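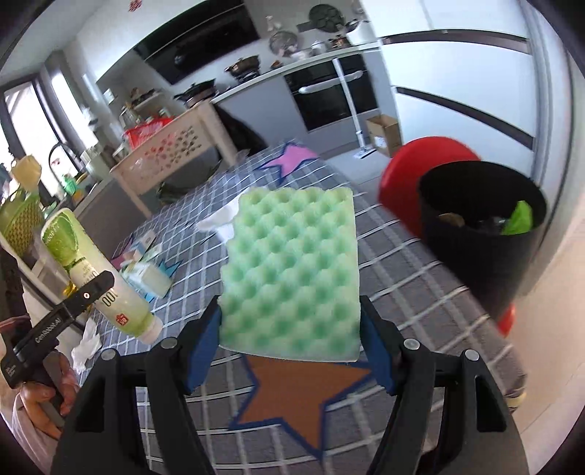
4. Do seating plans keep the peace?

Home Issues Authors Search

Feb 8, 2026
By Mitsuko Hamada and Masanobu Oda
Print | E-mail

Planning guides repeat that a fixed seating plan makes for a calmer wedding meal. We doubt the evidence is there. The claim goes back to a survey run through Cloma, a planning service, and its users had already paid for help with the tables. Couples who pay for a thing tend to say it was worth having. The survey also asked only the couples, who sit at the front and see very little of what goes on at the back of the room.

We wrote to 533 couples married in and near Rudthorpe and had 470 usable replies. Each couple was asked to pass a short form to 3 guests, one of whom had to be a guest they did not know well. This last rule was often ignored.

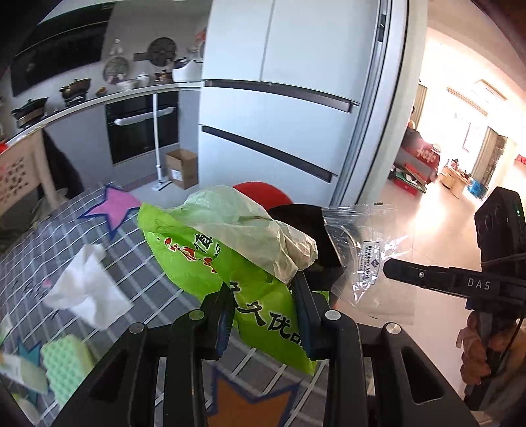 The replies from couples look much like the old result. Those who had a plan called the meal "smooth" more often than those who did not. Guests saw no such difference. They complained of long gaps between courses and of speeches, and they did so with or without a name card in front of them. A few of the crossest forms came from weddings where the plan had been redrawn several times – a sign, perhaps, that trouble was expected and the plan came after it.

Figure 3. A gold foil bag and a gripped clear bottle by a grey tablecloth with a white grid pattern.

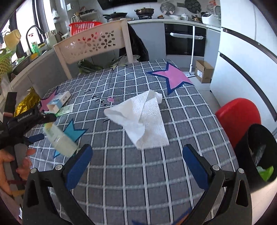

We then held 30 longer talks with guests. Hirose (see section 2) treats such talks as the best source on family quarrels, but we are less sure. People remember the aunt who walked out and forget the two hours in which everyone ate quietly. Several could not say whether there had been a plan at all. One was certain there had been, and the couple told us there had not.

None of this shows that plans do harm. It shows that a couple's own account of the day is a weak test, and that Nakajima's advice to spend October on the tables rests on very little.

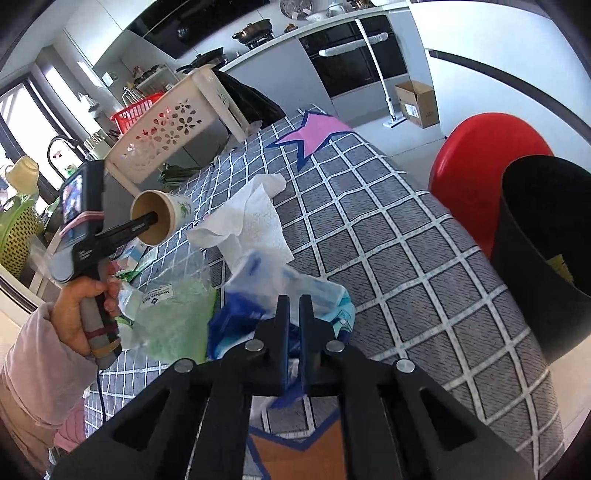
Justinas Jaunzems, commenting on a draft, objected that we had set the bar too high: a plan may spare the couple worry beforehand, even if no guest ever feels the benefit. That may be so. It is a different claim from the one printed in the guides, though, and our forms did not ask about the weeks before the wedding.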